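Can a machine clear the kitchen counter yet?

Nonby, a small firm in Polton, has spent two years teaching machines to do kitchen chores. We talked one Saturday with its lead engineer, who asked that we use her job title and leave her name out. She expected most of our questions to be about dishwashers.

"People want it to load the dishwasher," she said. "We're still working on picking things up and putting them where they belong."

Nearly all of the practice happens in simulation. The team ran 858 trials of one clearing task in August, then took the best version to a test kitchen at Carrasco, a catering company across town. Cups and dry boxes went well there. Soft food went badly.

"A bread roll changes shape when you squeeze it," she said. "A person lets up without thinking. Ours has to be told what letting up means."

Carrasco's kitchen manager was more blunt. His staff can reset a prep counter in 4 minutes. The machine took 5 times as long, and someone stood beside it the whole time. He would still like one for the night shift, when he has trouble finding people, but he won't sign anything this year.

The shop-floor side is further along. Flernis, which packs gift boxes, has one of Nonby's arms moving 300 boxes a shift. The boxes are all the same size and arrive facing the same way - "about as far from a kitchen as you can get," the engineer said.

We asked when a household could buy one. She wouldn't give a year. "I'd let it tidy my counter if I was in the room," she said. "I wouldn't go out and leave it."

Counters are where she thinks progress will show first, ahead of laundry and floors. They are flat, they are at a good height, and most of what lands on them is small. The variety is still a lot to handle. An apple on a plate wants an open hand and a firm hold, she said, and a croissant on a cutting board wants a much lighter one. Her team plans to stay with food through the winter and leave glassware for later.
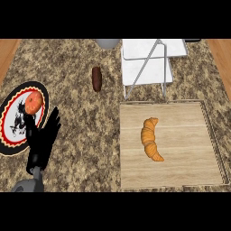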